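Ticket 3457: Photos attached to product listings arrive rotated or not at all
Product: Larnureck Shop Manager
Opened by: Joana Figueiredo
Assigned to: Roya Abbasi
Priority: normal
Status: solved

Joana Figueiredo wrote:

Hello, I am using Larnureck to keep the listings of our small home textile shop, Vestergaard. We have 3,457 items in the catalog. Since the last update, when I add a photo to a listing, the upload bar goes to the end and then I see only a gray square with the text "Preview pending". If I wait and reload the page, sometimes the photo is there but turned on its side. Sometimes it never comes.

What I tried already:
Other browser, same result.
Logged out and in again, same result.
Smaller file, under 600 KB. This one works every time, but the quality is too poor for customers to see the fabric.

Roya Abbasi wrote:

Hi Joana, thank you for the clear report. Could you please attach one photo directly to this ticket, in full size and without editing it first? Please also tell me if the option "Optimize on upload" is on or off. You find it in Settings, Media, second tab.

Joana Figueiredo wrote:

The option is on. I did not touch it, so I think it was turned on by the update. I attach one file that never appears in the listing.
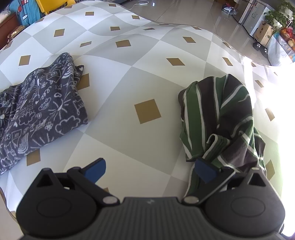 Attachment 1: diamond pattern cover, dark gray fleecy cloth at left. Original size.

I also noticed that listings which I copy from an old listing do not have the problem, only the new ones. Maybe this helps.

Roya Abbasi wrote:

It helps a lot. Copied listings keep the old media profile, and new listings take the profile called Zorus, which came with the update. I tested your file here with both. With the old profile it appears immediately. With Zorus it stays in the queue, and after 6 tries the server gives up without any message.

Please do these steps:
Settings, Media, turn off "Optimize on upload".
In the same place, change "Default profile" from Zorus to Standard.
Save, then clear the preview queue with the button at the bottom.
Upload the photo again.

Joana Figueiredo wrote:

I followed the steps and the photo is in the listing now, with the correct side up. Two older listings still show the gray square — must I upload these again?

Roya Abbasi wrote:

Yes, please delete the gray preview first and then upload. The queue does not keep the original file after it gives up. I have reported the missing error message to the developers.

Joana Figueiredo wrote:

Done, both are fine. You can close the ticket. Thank you for your patience with me.

Closed by Roya Abbasi, Wed 15 January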